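Parnier Sample Boxes - people wanted for packing and sorting sessions, paid

Posted 23 December 2018
Posted by Ronja Moen, packing desk

Short version. We need people who can put small things in a box neatly and then tell us what annoyed them. Paid by the session. No experience needed. Read the whole thing before you write please, I get a lot of emails asking stuff that's in here.

What it is

Parnier sends out mixed boxes to guest rooms, short-stay rentals and student housing. Toiletries mostly, plus one or two small extras. Shampoo, skin care, a little case, sometimes a card. We have 2,000 going out in June and the packing order is still not settled. Bottles tip over. Flat things slide under other things and people think they didn't get them. So before the big run we want ordinary people packing and unpacking, at ordinary speed, on ordinary furniture, and we write down what happens.

Sessions are at the Drivton building, second floor, the big room with the sofas. Drivton is the old name, the sign downstairs says Fistum now. Same door.
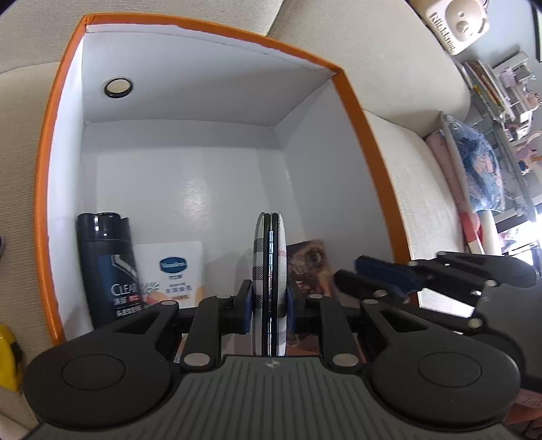

Biggest headache right now is the order things go in. Do you start with the tall stuff or the small stuff? Mervin Beaulieu runs the floor and he's a tall-stuff-first person, I'm not, and we'd like to stop arguing. With the box on its side you can stand the CLEAR bottle and the Vaseline box along the back and lean a small card beside them, and then you're left holding something round and plaid with not a lot of obvious places to put it. Some people stand it on edge, some lay it flat. Do whatever you'd do at home. We really do want the version you'd do at home, not the careful one.

What you'd be doing

- Packing a box from a loose pile, no instructions the first time
- Packing the same items again with our card next to you
- Unpacking a box someone else packed, putting everything back on the sofa or table
- Moving a packed box from sofa to table and looking at what shifted
- Tidying up between rounds, yes this is part of it and yes it's paid
- Five minutes talking at the end, Noel Catacutan takes notes

You'll do 7 rounds in a session, with a break after the first four. Tea and coffee in the break. Bring your own lunch if you're booked on the long slot, the place downstairs is closed more than its open.
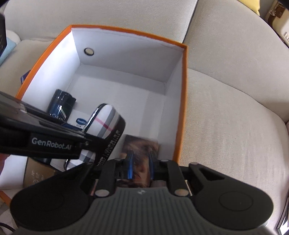
Orange-rim box on the sofa, bottle and Vaseline on the left, plaid case on top.

Boxes

White inside, orange round the rim. You'll get sick of them. There's a second style coming from Rattanakul, slightly deeper, and if it arrives in time we'll use both. If it doesn't then just the orange ones. Please don't write on the boxes, even in pencil, we reuse them till they fall apart.

Who we want

Anybody 18 or over. Mixed ages, mixed hands. Left handers please, we are very short of left handers. People who pack for a living are welcome but tell us, those go in a seperate group. People who are hopeless at packing are also welcome and you don't have to tell us, we'll see.

You should be OK with:
sitting on a low sofa and leaning forward a fair bit
handling toiletries. They stay closed, but if you have a fragrance allergy this one isn't for you
your hands and the boxes being recorded. No faces
doing the same thing several times over

You don't need to lift anything heavy. The room has a step at the door, there's a ramp, ask for it when you book and Mervin will have it down before you get there.

Labels: some of the products have Chinese text on them. You don't need to read it. If you do read it, great, mention it in your email, we have a separate small job checking the contents list against the packs.

Pay

119 per full session, paid by bank transfer after the session, usually same week. Half sessions are half. If we cancel on you the same day you still get paid. If you cancel, just let us know, no drama, but twice and we give the slot to someone else. Travel not covered, sorry, I asked.

How many

5 people per session. Sessions run mornings and afternoons, a few evenings if enough people ask. You can do more than one, but leave a gap between them, people get too quick and then it's no use to us.

How to apply

Email the packing desk through the contact page, put BOXES in the subject line. Tell us:

your name and a phone number
left or right handed
mornings, afternoons or evenings
whether you pack things for work
allergies, access needs, anything else we should know

No resume please. No cover letter. Two or three lines is plenty. Oluwatosin Garba does the bookings and will send you a slot and directions. If you haven't heard after two weeks write again, things do get lost over the holidays.

Questions about pay or the consent form go to Timo Hollmann, same contact page, put his name in the subject. Questions about parking: there isn't any. Bus stops right outside, bikes can come in the hallway.

If you know someone who'd be good at this pass it on. Especailly left handers.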